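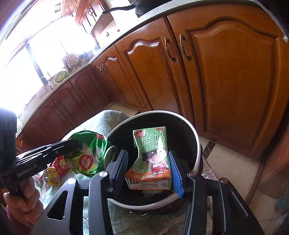 4.2 What ends up in the bin, and in what state

I came to kitchen waste through packaging, and packaging is still the part I find most fun to argue about. When we planned the household part of the study, Sorin Pascu and I had a running disagreement over whether a drink carton should get its own line on the sorting sheet or go in with "other paper." I wanted the separate line, and I got it, mostly by being stubborn (sorry, Sorin). A small milk carton like the one over the round bin in Figure 3 has a shape you can recognize from the far side of a kitchen, and a crumpled snack bag like the green and white one draped over the side of the same bin really doesn't. That matters a lot when you ask people to remember what they threw out. They remember the boxy things. The bags they forget, or they lump them all together as "wrappers," and then we're stuck.

Figure 3. A small milk carton at the opening of a round trash bin with a black liner, with snack packaging beside it.

We worked with 385 households in two towns, Alludell and Skermont, and each one kept a sorting sheet for 5 weeks starting in July. The sheet had a line for drink cartons, a line for snack packaging, a line for food scraps and a big blank space at the bottom, which turned out to be where all the good stuff was. People wrote in that space about bins that were too small, lids that wouldn't stay up, and a truly impressive range of opinions on rinsing. I read every one of those notes twice, and I'd happily do it again!

Let me say a bit more about cartons. We asked people to tick one of two boxes for each carton, "as is" or "flattened." In Alludell, flattening was the norm and people seemed a little proud of it. In Skermont most cartons went in as is, and the notes tell you why - the collection there takes mixed bags, so folks figured the extra work bought them nothing. I think they have a point. A carton that goes in whole takes up a silly amount of room, though, and the households that complained most about emptying the bin too often were nearly all in the "as is" group. We didn't design the study to test that link, so please read it as a hunch with some paper behind it.

Snack packaging gave us more trouble. Our first version of the sheet, which we tried out on a handful of families in Lie, asked for a tally of every wrapper. The families hated it and so did we. Small packets slip inside bigger bags, a bag gets balled up around something else, and by the evening you can't tell what you have without tipping it all out on the table. For the main study we switched to the Nultier scale, a simple handful measure (none, one handful, two, more than two), and the grumbling mostly stopped. The price is that our snack numbers are coarse and our carton numbers are fine, and I would not put the two side by side in one chart. A reviewer of an early draft asked us to do just that, and we said no as politely as we could.

One last thing on the liners. We handed out a box of them to each home, 1000 in the first batch, so that bag size would be the same everywhere. Some people went right on using their old shopping bags, and they told us so in the notes. We kept those sheets in for the carton counts and left them out of the fill-level comparison in Section 4.3.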